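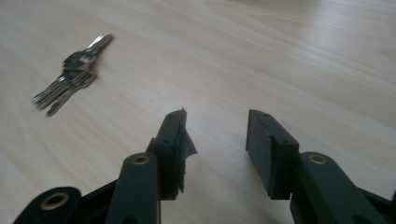
Home | Syllabus | Handouts | Labs | Contact

Handout 3: Reviewing a hand-held gripper kit

The Vustine kit is sold for recording grasp demonstrations by hand. It ships as printed parts with pads, bushings and a wrist mount. We compare it with the Herkero unit used in March.

Points to check before signing off on a kit:

Jaw travel. Measure the full opening at the tips, then near the linkage. Report both.

Pads. Inspect the inner faces after every 20 grasps. A torn pad changes the friction on one side only, so log left and right separately.

Pivots. Play at the bushings shows up as tip error - measure it with the jaws closed.

Small flat objects such as keys are the hardest class in the test set. Budget some 138 trials for them out of 600.

Related handouts
Kassa wrist mount: assembly notes
Huvel pad materials
Logging sheet for grasp trials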